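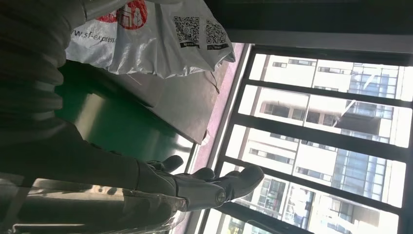
I've spent my evenings since September reading other people's claims about how many demonstrations a robot needs before it can handle a parcel. The answers run from "a few dozen" to "we stopped asking." Ours stands at 429 right now, all of them soft courier bags, and I don't trust the number at all.

Homa Heydari runs the collection side of our little project, which we call Kirden for reasons that made sense at the time. She's careful and patient, and she logs everything. I'm the one who trains the policy on what she brings back, so I'm also the one who complains. My complaint this month is that we keep talking about the number of episodes as if they were all worth the same.

They aren't. I sat down last week and watched 12 of them in a row, wrist camera only, at half speed. In most of them the operator knows where the bag is before the gripper gets anywhere near it, and you can tell from how straight the approach is. A person looks over at the bag, decides, and goes. The wrist view gets none of that deciding. What it gets is shiny white plastic, a couple of QR codes, and a lot of window. Then we ask a network to work out why the fingers went left.

And about that window. I like daylight, and I'd rather work in it than in a closet with ring lights. But crumpled plastic in strong side light is a different object every hour as far as the pixels are concerned. Homa's view is that this is good, variety is what we want, and she may be right. My view is that we get variety in the one thing we didn't choose and very little in the things we should have. It's the same table and mostly the same height off it. The tall white building across the way has probably been seen by our model more often than any single bag has. If it has learned to grasp relative to somebody's balcony, I won't be shocked.

Kolbrún Kirkegaard, who has done more of this than either of us, read my draft notes and wrote back two lines. The first was "Hide the window in half of them and see what breaks." The second was rude. I did the first thing, in software, by masking the bright region on a held-out set. Success prediction dropped enough that I reran it with a different seed, and it dropped again. I'm not going to post the curve because the set is tiny and I know how curves get quoted.

What I want is failures. Of the 429, we kept 13 where the bag slipped or folded under the fingers, and those only because someone forgot to hit discard. The default in our tool, Safavi, is to throw out anything that didn't end well. I understand why. Clean data looks great on a status page. But a bag has no fixed shape, and the interesting part is the moment it stops doing what you expected — which we've been deleting.

So the plan for the next round is to keep the bad ones, tag them, and move the table. Homa has agreed to two of those. The table is still under discussion.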